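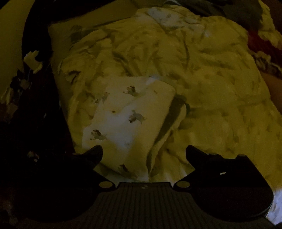 Household Textiles and Their Care
Unit 4: Filling, Warmth and the Truth About Labels
Instructor: Hilde Kramer

Read this before the November session. Last year a few people read it during the session, which I could tell from the page turning.

1. What a duvet does

A duvet makes no heat. You make the heat, at no charge, all night long, and the duvet slows it down on its way out. It does this by holding still air. Air that can't move is a very poor conductor, so the whole trade in fillings comes down to one question: how much air can you trap, with how little stuff, for how many years?

The property we care about is loft, the height a filling reaches when left alone. Squash it and it should come back. A filling that has stopped coming back is a thick sheet, and you'll sleep like someone under a thick sheet.

2. The fillings

Down. The soft underlayer from ducks and geese. It has no stiff quill, just a center with fine threads going out in all directions. Very light for its warmth. Hates staying damp. Costs what it costs.

Feather. Has a quill. The quill will find you. Cheaper and heavier than down, and often blended with it in proportions the front of the package is shy about. Turn the package over.

Wool. Heavier, flatter, good at taking up moisture without feeling clammy. Wool owners will tell you about it at parties.

Polyester. Hollow or crimped fibers. Washes easily, dries fast, clumps with age. Most of you own one, and there is no shame in it.

Cotton. Pleasant, cool, dense. Fine for summer. Our sample from last term is still drying in my memory.

3. Weight is not warmth

Students lose marks on this every year. The fill weight printed on a label is given in grams, either for the whole duvet or per square meter, and the maker isn't always eager to say which. Two hypothetical labels for a single:

Duvet A: fill 570 g, down
Duvet B: fill 570 g, feather

Same size, same number. A will be warmer, because the same weight of down fills more space. If your answer to the homework begins "They are equal," please go back to the top of this section and have a biscuit.

Now look at the per-square-meter kind. A label says 300 g per square meter and the duvet measures 2 meters by 2 meters. That is four square meters, so the total fill is 1,200 g. Write out the units. I take off points for naked numbers.

4. Construction

Filling migrates. Left to itself it goes to the foot of the bed and stays there. Stitching is how we keep it in place.

Sewn-through: top and bottom fabric stitched directly together. Cheap and light. Every seam is a thin cold line, because there is no filling in a seam.

Baffle box: little walls of fabric between top and bottom, so the filling keeps its height right across. Warmer, costs more, harder to repair at home (see the Voltel sample in the cupboard, repaired by me, at home).

Channel: long tubes. The filling can travel the full length of the tube, and does.

The Hallex and Zarkum samples are both baffle box with different wall heights. Handle both before you write up the comparison. The Van den Broek sample is sewn-through and should be held up to the window so you can see the seams. Put them back in the right bags. They were in the wrong bags all spring and we got some very original lab reports.

5. Washing

Read the care label first, then believe it.

Use a machine large enough that the duvet can tumble. If you had to kneel on it to shut the door, the machine is too small. Use a small dose of mild detergent, then rinse twice. Leftover soap makes down stick together, and people respond to this by washing it again with more soap.

Dry low and slow, and stop now and then to break up the clumps by hand. Down feels dry on the outside long before it is dry in the middle. If it smells like a dog that has been swimming, keep going.

Between washes, air it. Open the window, throw the duvet back, and leave the bed unmade through breakfast. This is the one unit of the course in which laziness is good practice, and I expect full compliance.

6. Storage

Cotton bag, dry shelf, nothing on top. Vacuum bags save a great deal of room and are hard on loft if left for months. Plastic zip bags from the shop are for getting it home.

7. For next time

a) Find a duvet label at home and copy it out in full, including the small print.
b) State whether the fill weight is total or per square meter. If the label doesn't say, say so.
c) Lay a ruler beside the folded duvet, press down, let go, and note the height after one minute and after ten.
d) Short paragraph: would you buy it again?

The class average on the last worksheet was 87, pulled up by section A and dragged down by the question on thread count, which we will be doing again.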